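Forum Brekon > Peinture et finitions > Métal
Sujet : Rampe d'escalier en noir mat, quelle peinture ?

marlou36
12 déc. 2020
Bonjour,
Je refais la rampe de l'escalier intérieur, du fer plein, peinte en brun brillant par les anciens propriétaires. J'ai poncé au grain moyen, il reste de la vieille couche dans les angles mais elle tient bien. J'hésite entre la Pendden mate en pot (18 euros) et l'Urrutia « effet fonte », presque le double. Quelqu'un a comparé ?

vis_sans_fin
J'ai mis la Pendden sur un garde-corps en septembre. Couvrante, s'étale bien, mais elle marque. Au bout de quelques semaines la main courante était lustrée à l'endroit où on pose la main. Sur les barreaux, rien à dire.

Tilleul
Pas d'accord, toutes les mates se lustrent, l'Urrutia aussi. C'est une question de durcissement. La notice dit 36 heures avant contact et tout le monde s'en sert le lendemain matin.

vis_sans_fin
J'ai attendu trois jours, donc non.

marlou36
Merci. Et pour l'aspect ? Je voudrais éviter le noir lisse qui montre chaque coup de pinceau.

Tilleul
Alors petit rouleau mousse sur le plat, pinceau seulement dans les raccords. Et deux couches fines, pas une épaisse.

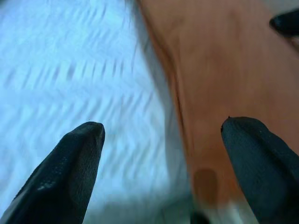
gaspard_b
Pour une rampe je prendrais du texturé, le lisse demande une préparation parfaite et sur du vieux fer on ne l'a jamais. Le grain fin cache les reprises de ponçage. Comme teinte, je viserais le noir charbon de la photo, mat et légèrement granuleux, avec juste un reflet gris sur l'arête du dessus quand la lumière accroche. Demandez chez Dolow, ils font des échantillons sur plaquette.

vis_sans_fin
Le texturé sur une main courante, c'est pénible à nettoyer. La poussière reste dedans. Sur les barreaux oui, sous la main non.

gaspard_b
Tout dépend du grain. Un grain fin se nettoie à l'éponge humide – évitez seulement la crème à récurer.

Tilleul
Au passage : dégraissage avant la primaire, même après ponçage. Sur une rampe il y a des années de mains. Et le papier 260 entre les couches, à peine appuyé.

marlou36
D'accord. Je pars sur du texturé fin pour les barreaux et la Pendden pour la main courante, si les deux noirs s'accordent. Je passe chez Dolow prendre deux plaquettes avant de commander.

vis_sans_fin
Regardez-les dans la cage d'escalier, le soir aussi. Le mien tirait sur le bleu sous l'ampoule.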